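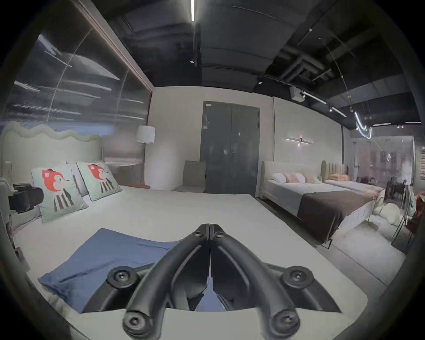 The Bed as a Working Surface

Publications > Household Practice > Opinion

Guidance on domestic furnishing tends to treat the bed as a place of rest and as nothing else. The Ventura Institute for the Home has issued such guidance itself, and this essay is a departure from it. In most households the bed is also the largest clear surface available, and it is where much of the clean laundry is folded. Those who choose, make and sell beds should take that use seriously.

A kitchen table must usually be cleared and wiped before a garment can be put on it. An ironing board is too narrow for anything wider than a sleeve. A made bed, with a smooth pale cover, allows a T-shirt to be laid out at its full width, so that a twisted hem or a turned-in sleeve is seen at once. Blue on white is easy work for the eye. Dark garments on a dark throw are considerably harder, and a marl grey sock on a grey blanket may be lost until the following week. 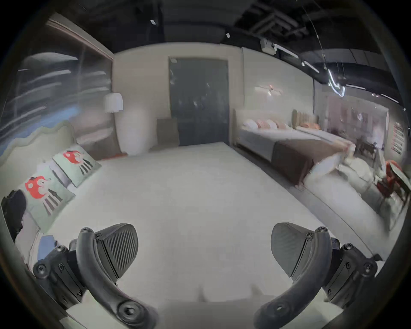 It follows that the height of the mattress deserves more attention than it receives. Our reading group visited households in Imley last March and asked 29 people where they folded their washing. Nine named a table. Most of the others named the bed, and several complained of their backs. A low bed may look restful, but it obliges the person folding to stoop over every article. The remedy most often offered is to sit, which brings its own difficulty: the mattress dips, and whatever has been stacked on it leans over.

The matter of cushions is more contentious. My colleague Libor Tóth holds that decorative cushions are an obstruction and should be removed before any work begins. I do not agree. Two square cushions with a printed character on them, set against an upholstered headboard, take up very little of the area in which folding is done, and they give a child's or a guest's bed a good deal of its cheer. A headboard with a scalloped edge is similarly harmless. The difficulty begins at five or six cushions, when the folder must find somewhere else to put them and that place is generally the floor.

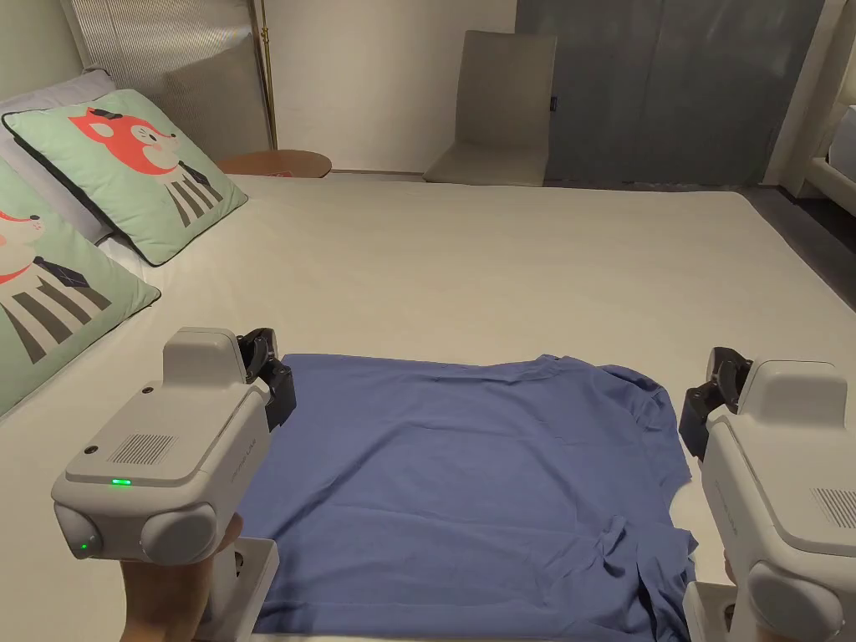 There remains the question of method. The Institute has long recommended smoothing the garment completely before the first fold, and I continue to support this. A shirt which is flat across the shoulders but bunched along one side will carry that bunching into the drawer. The sides should be drawn out first, then the sleeves, then the hem. The order matters less with towels. Fitted sheets are outside the scope of this essay, and members are referred to the leaflet prepared by our Mulel branch. 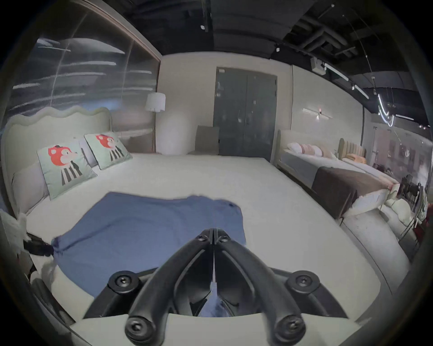
Blažena Oravec, Household Practice Section
8 January 2019

It may be objected that people buy beds to sleep in, and that a showroom cannot be expected to present them as laundry benches. That is a fair point. A customer moving between one display bed and the next will properly think first of the mattress, then of the headboard, and perhaps of the lamp in the corner. We would nevertheless ask retailers to permit a simple trial. Let the customer spread a garment across the bed, stand beside it and fold it. A discomfort that passes unnoticed when lying down may become plain within 2 minutes of standing.

A chair near the bed should also be considered, as folded clothes need somewhere to wait. The Drikura guidance note asks for 50 centimetres of clear floor along each side, and I regard that figure as too low where two people share the task - one of them will always be holding a pile. The Section intends to raise the matter when the note is next revised, and written comments from members will be accepted until then.

Last updated: March 2019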